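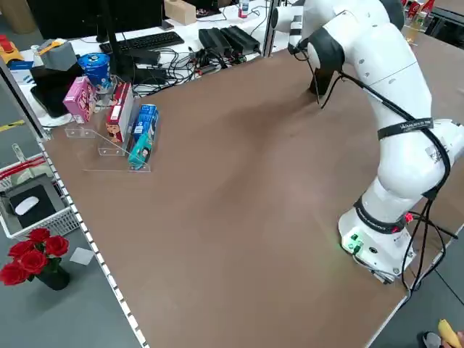 ## 7. When the arm stops and won't start again

Sooner or later the arm will freeze halfway through a job and ignore you. This section covers what to do about it. It assumes you have read Section 2 (Emergency stop) and haven't decided to skim it later. If you have, go back now. The arm will wait. Waiting is currently the only thing it does well.

The procedure was rewritten in December after the old one, which said "restart controller and resume," was followed to the letter by several sensible people. The resume part sent the arm straight for the point it had been heading to before the fault, at full speed, through whatever had since been put in its way. Petronella Modise lost a travel mug and gained the job of writing this section.

### 7.1 What a protective stop looks like

The arm halts in place and holds its position. Drondora (the control program) shows a red banner with a fault code and a sentence of explanation. The code is useful. The sentence was written by someone in a hurry.

| Code | What the banner says | What it usually means |
|---|---|---|
| 184 | Unexpected condition at joint | The arm pushed against something, or the cable did |
| 1000 | General fault | Drondora has lost contact with the controller |
| 2952 | Position mismatch | The arm isn't where the program thinks it is |

Any other code: write it down, leave the arm alone, and go to 7.6.

> **CAUTION:** A stopped arm is not a switched-off arm. The joints are still powered and holding. Keep your hands, head and sleeves out of reach until you have finished step 3 below.

### 7.2 Making it safe

1. Press the emergency stop, even though the arm has already stopped. Yes, it feels silly.
2. Tell anyone else in the room that the arm is down and that you're the one dealing with it. One person clears a fault. Two people clearing a fault is how we got fault 2952 and a bent bracket on the same afternoon.
3. Hang the tag on the controller switch. The tag stays there until you take it off yourself.
4. Write down the code, the name of the program and the step it stopped on. Drondora clears the banner when you acknowledge it and keeps no memory of the program step.
5. Look at the arm before you touch it. Note which way the gripper points and whether it is holding anything.

> **NOTE:** If the gripper is holding a part, support the part before you do anything else. The Skivov gripper opens when its power is cut. The manual for the gripper describes this as a feature.

### 7.3 Clearing fault 184 (the cable)

Most of our 184s have had the same cause. The gripper cable runs along the outside of the arm and is held by a strap. When the strap creeps toward the base, the cable loses its slack near the wrist. The next time the wrist makes a large turn, the cable pulls tight, the joint feels the drag, and the controller decides it has hit a person. Given the choice, we would like it to go on thinking that way.

**Do not raise the force limit to make the fault go away.** It does go away. So does the reason you can stand next to the arm.

1. With the emergency stop still pressed, follow the cable by eye from the gripper to the base. Look for a kink, a flat spot, or any place where it is stretched straight across a joint.
2. Follow it again with a finger. Damage to the outer jacket is easier to feel than to see.
3. If the jacket is cut or you can feel wire, stop. Leave the tag on and go to 7.6. Tape is not a repair, and we have removed enough of it to be firm on this.
4. If the cable is sound, loosen the strap and slide it back to the paint mark on the link.
5. Pull enough cable through toward the gripper to leave a loose loop at the wrist. It should hang clear of the joint and still not be long enough to snag on the table.
6. Tighten the strap until it can't slide under a firm push. If you crush the cable doing this, you have repaired a 184 by building a better one.
7. Check the loop at the base too. It needs to be free to move, with nothing standing on it.

If the cable was fine and the strap hadn't moved, then the arm probably did hit something. Find out what. "Nothing was there" is an entry that appears in the fault log with some regularity, often next to a note about a missing stapler.

### 7.4 Clearing fault 1000 (lost contact)

1. Check that the network plug is fully seated at the computer end. It has a broken clip and works its way out.
2. Check the connectors on the base. Press each one home with your thumb. Don't unplug them to "reseat" them with the controller on.
3. Close Drondora and wait for the window to disappear completely. Opening a second copy while the first is still closing gives you two programs that both believe they are in charge.
4. Open Drondora again. If the banner is gone, continue to 7.5.
5. If it comes back, switch the controller off, wait until the fan stops, and switch it on again. Then repeat step 4.

### 7.5 Getting it moving

Clearing the fault doesn't tell you where the arm is in its program. Treat every restart as a first run.

1. Clear the full reach of the arm. This means anything the gripper could get to, including the things that live at the far edge of the table and have always been fine there.
2. Stand outside the floor marking with the teach pendant in your hand and your thumb near the stop button.
3. Release the emergency stop and acknowledge the fault in Drondora. Take your tag off the switch.
4. Set the speed slider to its lowest setting. Check it on the pendant as well, because the two displays have been known to disagree. The pendant is the one that's right.
5. Select **Jog**, then raise the gripper straight up until it is well clear of the table.
6. Select **Home**. Do **not** select **Resume**. They are next to each other, they are the same color, and we have complained.
7. Watch the cable the whole way home. If it tightens at any point, stop and go back to 7.3.
8. Run the program once from the beginning at low speed, with an empty gripper.
9. Run it again with a part. If both runs finish, you may return to normal speed.

> **CAUTION:** If fault 2952 appears during step 6, the arm has lost its reference position. Press the emergency stop. Do not try to steer it home by hand or by jogging "the obvious way." The joint limits in the software can't be trusted until the arm has been referenced again, and that job belongs to Afolabi Service.

### 7.6 When to give up

Call for help if any of these apply:

- the cable jacket is damaged
- the same code has come back twice in one shift
- the code isn't in the table
- the arm moved when you didn't ask it to
- a person was touched, however gently and however much they insist they're fine

Leave the emergency stop pressed and the tag on the switch. Write your name on the tag, along with the code. "Broken" has been tried and doesn't narrow it down.

Spare straps and gripper cables come from Aletti and are kept in the drawer under the controller. Order a replacement when you take the last one, and copy the part number from the bag before you throw the bag away.

### 7.7 Fault log

Fill in a line for every stop, including the ones you fixed in a minute. We spotted the creeping strap only after someone read the log from one end to the other and saw 184 beside the same wrist move, page after page.

Record the code, program, step, what you found, what you did, and your initials. If you found nothing, write down what you checked. Log sheets are in the back of this binder, and the pen is supposed to be attached to it.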